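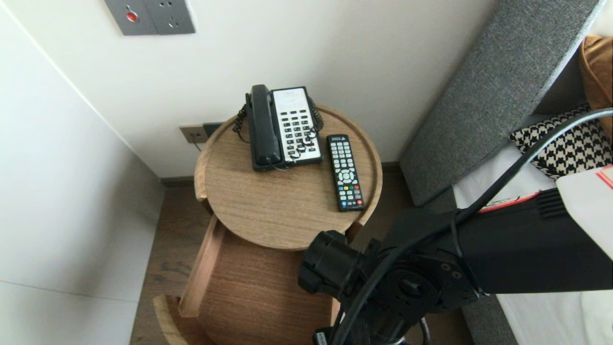 Sleeping Well in a Small Town: A Project on Noise in Guest Rooms

Our question was simple: what keeps people awake when they stay overnight in Brutach? Everyone in our group had a guess before we started. Most of us bet on the trucks along Stodar Road, and one of us was very sure it would be church bells.

We wrote to every guesthouse in town and 11 of them said yes, which was far more than we had hoped for! Each one let us leave a short question card in the rooms through the month of December. We also borrowed a sound level meter from the physics lab and took readings at 2 in the morning, with the windows closed and then with them open. 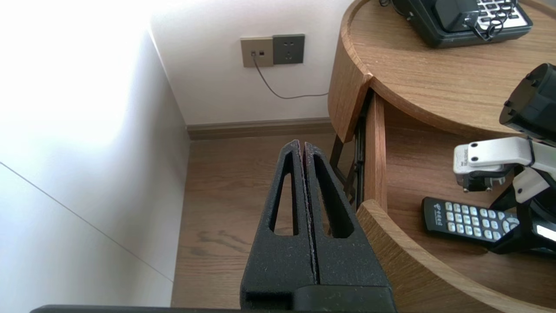 The cards were the best part of the project. Guests wrote on the backs, in the margins, and in one case on a second sheet of paper. Traffic did come up, but far less than doors. Doors closing down the hall, doors with loose latches, the heavy front door at the Kendemix guesthouse that (according to one guest) "could wake a bear." Second was plumbing, mostly from the floor above. The bells got a single complaint and three compliments.
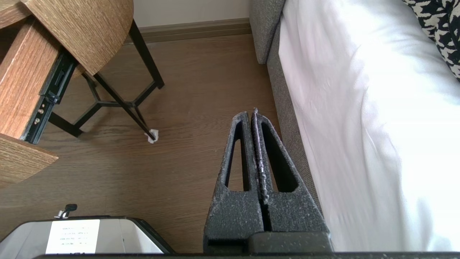 Corin Aldmoor
Student, Building and Environment course, Stasiv College

Our meter readings lined up with this pretty well. Rooms on the street side had a steady low level that guests hardly mentioned, while the quiet rooms at the back had sudden peaks every time somebody came in late. We think the peaks matter more than the average, and we'd love to test that properly with a logger that runs all night.

The cheap fixes are fun to try. Felt pads on a door frame made a difference we could hear right away, and so did tightening the closer on a hall door. New pipe insulation is a bigger job. One owner got a quote of 900 for a single bathroom and 2000 for the whole upper floor, and is still thinking it over.

Next term we want to go back to the same guesthouses with the pads fitted and hand out the same cards again.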